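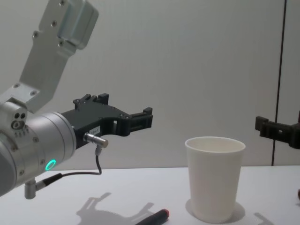

石灰岩楼上说得太绝对了，我不同意。水垢又不是毒药，壶底那层白的喝进去也就是碳酸钙，真正该管的是茶汤的口感。我家自来水烧开放凉，杯口一圈白印，泡绿茶发闷发暗，换成桶装水马上就亮了。问题在水的硬度，跟壶没多大关系，换三把壶也一样。

南窗晒豆　2楼
楼上的意思我懂，但原帖问的是要不要装软水机，不是问水垢有没有毒。我家去年装了一台全屋的，Clorkex的入门款，连工带料2,560块。说说用下来的感受：洗澡滑溜溜的，有人喜欢有人不喜欢；热水器拆开看过一次，比以前干净；泡茶没觉得变好，有一阵子甚至觉得水有点发涩。后来厨房那路单独走了旁通，喝的水还是原水过滤。

石灰岩　3楼
我是楼主，补充一下情况。
房子在老城边上，Birkach小区，地下水和水库水混着供，夏天硬一些，冬天软一些。家里三口人，两个壶，一个电的一个铸铁的，电的那把基本每个月要除一次垢。我说“长期喝硬水肯定不好”，这话确实说重了，收回。但是除垢这件事烦是真的烦，淋浴喷头也堵，洗碗机的玻璃杯全是雾。

半勺盐　4楼
玻璃杯起雾先看看洗碗机里的软水盐加了没有。很多人买回来从来没加过，或者加了但是硬度档位没调。我家出厂默认3档，按水质应该调到更高，调完以后杯子就透了。这个不用花装软水机的钱。

石灰岩　5楼
盐加了，档位没动过。晚上回去看说明书。

老井沿　6楼
电热水壶除垢就用柠檬酸，网上一袋500克，够用很久。一勺下去，水加到盖过水垢，烧开，放半小时倒掉，再清水烧一遍。白醋也行，味道大，用量也大。铸铁壶千万别用酸，里面那层会坏，里头有点白垢本来就是好事，老茶客还专门养这一层。

南窗晒豆　7楼
同意铸铁壶那条。补一句，柠檬酸不要用在带电子秤或者铝内胆的东西上，我弄坏过一个铝的摩卡壶，内壁发黑，怎么擦都擦不回来。

杯底圈　8楼
我是另一派，先测再说。买一盒硬度试纸或者滴定的小瓶，二十来块钱，早上一次晚上一次，连测几天，记在本子上。滴定比试纸准，滴到变色为止，数滴数。我一般在白桌子上弄，后面也是浅色的墙，变色看得清楚。用一次性纸杯也可以，纯白的那种就行，带印花的不好判断。杯子上拿记号笔写好是哪个龙头的水，厨房的和卫生间的别搞混，有些老房子两路水管年代不同，测出来能差一截。 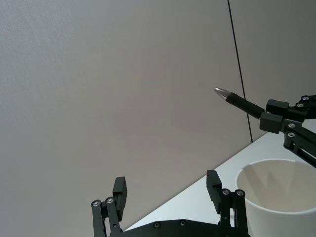

还有取样前先放一两分钟水，管子里过夜的水不算数。热水龙头的不要测，热水器里已经沉掉一部分了，结果偏低。测完自己心里有个数，再去看机器的参数，销售说什么也好对照。我当初就是被上门测水的人吓到的，他拿个电解棒往杯子里一插，水变成黄绿色还有絮状物，说这就是我家每天喝的东西。后来才知道那个颜色主要是电极里的铁出来的，矿泉水插进去一样变色。

石灰岩　9楼
电解棒那个我也遇到过！Macedo的推销员，在小区门口摆摊，我爸差点当场交定金。

半勺盐　10楼
摆摊的都用那一套，换个牌子也一样。正经卖家会给你看检测单，或者让你自己去查自来水公司公布的数据。多数城市网站上有，按水厂分，找到总硬度那一栏，单位注意一下，有的写毫克每升，有的写德国度，换算错了会差很多。

无名茶渣　11楼
泼个冷水，滴定盒也没有那么准。开封以后试剂会变质，放久了滴数就飘。我用过两盒不同批次的，同一杯水测出来对不上。拿来看大概范围可以，要当依据还是送检。

杯底圈　12楼
家用要那么准干什么，又不是写论文。看个软硬够了。变质是有的，盒子上有保质期，过期的扔掉就好。

无名茶渣　13楼
你8楼写的是“先测再说”，照着测的数去买机器，选大一号选小一号差好几百块，怎么就不用准了。

杯底圈　14楼
行，买机器之前送一次检，平时用滴定。这样可以吧。

老井沿　15楼
说回泡茶。桶装水和桶装水差别也大，纯净水泡出来的茶淡、飘，没有骨头；矿物质太高的又压香。我现在的办法是自来水过滤后跟纯净水对着兑，绿茶兑一半，岩茶兑得少，熟普直接用过滤水。比例自己试，每家的水不一样。家里有个Fulen的滤水壶，滤芯按说明两个月一换，水硬的地方一个半月就觉得不行了，壶底又开始有白点。

南窗晒豆　16楼
兑水这个办法我试过，有效，就是麻烦，早上赶时间根本不想兑。

无名茶渣　17楼
滤水壶的树脂会掉小黑粒，是活性炭，新滤芯头两壶倒掉浇花。浇花用滤过的水没事，软水机出来的水别拿去浇，钠高，我家栀子就是这么黄的。

石灰岩　18楼
回来更新。洗碗机说明书翻到了，最高7档，我家一直停在出厂那一档。按自来水公司网站上的总硬度换算过来应该调到5，已经调了，洗了一锅，杯子比之前好，旧的雾还在，估计要拿柠檬酸泡一泡。喷头也拆下来泡着了。
全屋软水机先不装，厨房试试滤水壶加兑水。滴定盒下单了，到货测完再来贴数。
另外问一句，喷头里面那个橡胶小孔，泡酸会不会老化？

半勺盐　19楼
泡一两个小时没事，别过夜。泡完用手指搓一搓那些胶粒，垢自己就掉了。

老井沿　20楼
镀层差的喷头别泡太浓，我那个泡完掉色。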